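Chapter 4
Soft Materials: Why They Stretch, Tear and Come Back
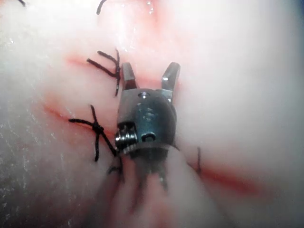 4.1 What this chapter is for

In the first three chapters we studied materials which keep their shape. A steel bar, a brick and a glass plate all deform under load, but the change is so small that we need an instrument to see it. For these materials one straight line on a graph tells us nearly everything, and the slope of that line is the stiffness.

Soft materials do not allow us this comfort. Skin, gelatine, rubber, bread dough and the wall of a blood vessel can all be stretched by a large part of their own length. The force needed to stretch them is not proportional to the stretch. It also depends on how quickly we pull, on how many times we have pulled before, and in many cases on how much water the sample holds. A student who comes from the chapter on metals may at first find this subject untidy. I had the same feeling when I began to study it, and I ask for some patience.

The chapter is written for second-year students who know Hooke's law and can read a simple graph. No knowledge of biology is required. Where a word from anatomy is needed, it is explained at the place where it first appears.

After working through the chapter you should be able to:
- read a stretching curve of a soft material and name its parts
- explain the difference between elastic and viscous behaviour
- calculate strain and stress for a simple strip
- describe creep and relaxation in your own words
- plan a small experiment with gelatine and write down the sources of error

4.2 A strip of rubber and a strip of skin

Let us start with two strips of the same size. One is cut from a rubber sheet, the other from pig skin bought at a butcher. Each is held between two clamps and pulled slowly.

The rubber resists from the very beginning. The skin does not. In the first part of the test the skin seems almost to have no strength, and the clamps move apart with very little force. Then, over a short distance, the force begins to rise quickly, and near the end the skin is many times stiffer than it was at the start. On a graph the curve is flat first and steep afterwards, and teachers often call it a J-curve because of its form.

The explanation lies in the fibres. Skin contains long fibres of a protein called collagen. In the resting state these fibres are wavy and lie in different directions. When we pull, they first become straight and turn towards the direction of pulling, and this needs only a small force. Once they are straight, we have to stretch the fibres themselves, and collagen is not easy to stretch. A useful comparison is a woollen pullover. The knitted loops open easily, but when every loop is tight you are pulling on the yarn.

Rubber has no such fibres. It is made of long molecules which are tangled and joined at certain points, and its curve has a different form. We return to it in section 4.6.

4.3 Stress and strain for large changes

In Chapter 2 we defined strain as the change in length divided by the original length. We keep this definition here, but we must be careful with the area. When a soft strip becomes longer it also becomes thinner, so the force acts on a smaller cross-section than before.

There are two ways to deal with this. If we divide the force by the original area, we obtain the engineering stress. If we divide it by the area at the moment of measuring, we obtain the true stress. For steel in daily use the two numbers are almost equal. For a gelatine strip at double its length the true stress is two times the engineering stress, provided that the volume stays the same.

Worked calculation. A strip of silicone rubber has an original length of 390 mm. It is stretched until its length is 600 mm. The change in length is 210 mm, and the strain is 210 divided by 390, or 0.54. The strip has become longer by a factor of 1.54. If the volume has not changed, the area has become smaller by the same factor, and the true stress is 1.54 times the engineering stress.

Please write down in every report which of the two stresses you have used. In our teaching laboratory at Bramthorpe more marks are lost at this point than in all the rest of the chapter.

4.4 Time enters the picture

Hang a weight on a steel wire and come back after lunch. The wire has the same length as before. Hang a suitable weight on a strip of dough and come back after lunch, and the dough is on the table. This slow growth of length under a constant load is called creep.

The opposite test is also possible. We stretch the sample to a fixed length, hold it there and watch the force. In a soft material the force falls, quickly at first and then more slowly. We call this relaxation. The readings in Table 4.1 were taken by Hòa Mai on gelatine sheets which she prepared herself, and each sheet was held for 800 seconds. Notice that most of the fall happens early - a student who starts the clock late will miss the most interesting part.

A material which shows both spring-like and liquid-like behaviour is called viscoelastic. Nearly all living tissue belongs to this group.

Questions to think about before section 4.5

1. Why does a rucksack strap made of soft webbing feel looser at the end of a long walk?
2. A gelatine block weighs 500 g when it is fresh. It is left uncovered overnight and loses water. Would you expect it to become stiffer or softer? Give your reason.
3. Sketch a J-curve and mark the region where the collagen fibres are becoming straight.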